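Notes from the Wan Street Kitchen Table
April 2024

Hello again, friends. The rhubarb is up, the back steps have finally been hosed off, and I have spent most of the past few weeks thinking about bread. I know, I know, you have heard me go on about bread before (the great rye disaster got two whole newsletters), but this time I want to talk about one thing in particular, and that is keeping a sourdough starter alive when you have a regular life with work and laundry and a dog who needs to go out at the worst possible moment.

It began with a note from a reader over in Gellik who told me she had killed three starters and was ready to go back to store bread for good. I wrote her back a much longer letter than she probably wanted, and by the time I got to the bottom of the second page I thought, well, there's the spring newsletter half written.

So let me start with the jar. For years I kept far too much starter. I had a big crock of it on the counter, and every day I fed the whole thing, and every day I threw out a heap of it and felt guilty. You do not need a crock. I keep a small jar now with just a few spoonfuls in it, and when I want to bake I build it up the night before. My flour bill went down quite a bit, and so did my guilt!

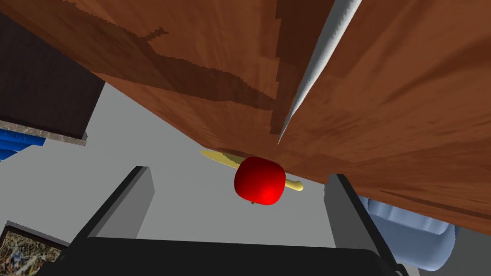

The feeding itself is the part people worry over most, and I wish they wouldn't. Equal weights of flour and water, stirred in with whatever starter you have kept back, and a lid set on loosely so the gas can get out. I use plain bread flour most of the time with a spoonful of whole wheat thrown in, and if I am out of whole wheat it gets rye, and if I am out of rye it gets nothing extra and seems perfectly content. The kitchen scale matters more than the brand of flour. I fought against buying one for ages because my grandmother never owned one, but she also made the same loaf every day of her life and could feel the dough was right before she'd finished stirring. I can't do that yet.

Now, about the refrigerator. I used to think of it as a kind of failure, putting the jar in there, as if a serious baker would keep it out on the counter and fuss over it morning and night. These days mine lives on the shelf next to the mustard and gets fed when I remember, usually once a week and sometimes a good deal less than that. Last July we went to the lake and stayed longer than we meant to, and when we came home there was a layer of gray liquid on top and a smell like nail polish remover. I poured off the liquid, fed it twice, and it was bubbling again by the next evening. If you ever see pink or orange streaks or any fuzz, that's another matter, and the whole jar should go straight in the trash. But gray liquid just means it's hungry.

For those who asked, the everyday loaf I make from it goes like this. Put 100 grams of lively starter in a big bowl with 350 grams of lukewarm water and stir until it's cloudy. Add 500 grams of bread flour and mix it with your hand until there are no dry patches, then cover it and go do something else for half an hour. Work in 10 grams of salt, and over the next couple of hours give it a few stretches and folds whenever you walk past. Let it rise until it's puffy and has a wobble to it, shape it, tuck it into a floured basket, and put it in the fridge overnight. In the morning it goes into a very hot covered pot at 450 degrees, half an hour with the lid on and another 15 minutes or so with it off. Please let it cool before you slice it. I say this as someone who almost never does.
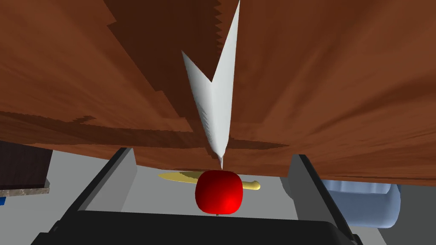
A few of you have written to ask what to do with the starter you take out before a feeding. My favorite thing is crackers, and I've been making them so often that my family has started hiding the rolling pin. You mix a cup of the extra starter with a little melted butter, enough flour to make a soft dough, salt, and whatever dried herbs are near the front of the cupboard. Roll it as thin as you can stand to, score it, and bake it until it's brown at the edges. Pancakes are good too, of course, and so are waffles, though the waffle iron has been acting up since Christmas and I haven't had the heart to replace it.

One more thing before I move along, which is that your starter will change with the seasons, and so will your dough. My kitchen was close to 70 degrees this week and the rise took most of the day. In the middle of summer the same dough will be ready well before supper and halfway over the rim of the bowl if I get busy in the garden. Watch the dough and let the clock be a suggestion. I used to write rising times on index cards and tape them inside the cupboard door, and I think I threw the last of them out when we painted.
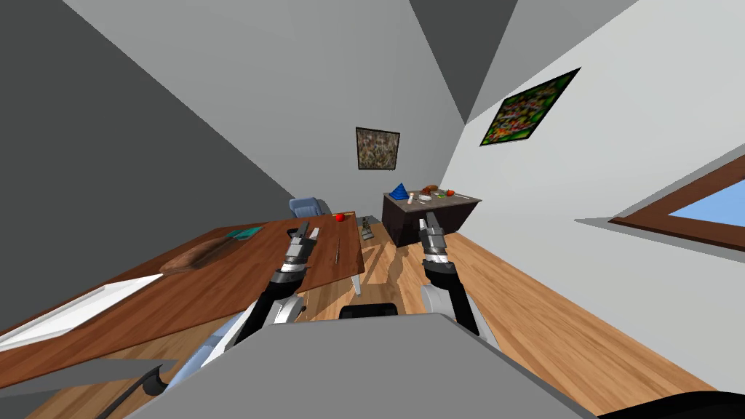
5 min read

And now a little housekeeping. The spring bread swap will be in the back room at Tandance again, with coffee from ten o'clock on, and you're welcome to come even if all you've got to bring is a stick of butter. If you'd like some of my starter, bring a clean jar with a lid (a jam jar is plenty big) and I'll send you home with a spoonful and a feeding card. Please don't bring anything with nuts this time, as we have a couple of new folks with allergies.

The folks at the Prestevus mill shop are also putting together a group order of bread flour in the big sacks. Sign up at their counter or just reply to this letter and I'll add you to the list. If a whole sack is too much for your pantry, say so and I'll try to pair you with somebody nearby who wants to split one.

Next time I'd like to get into rye again, if you'll all forgive me for the last attempt. Send me your rye recipes, especially any with caraway, and tell me what pan you bake them in.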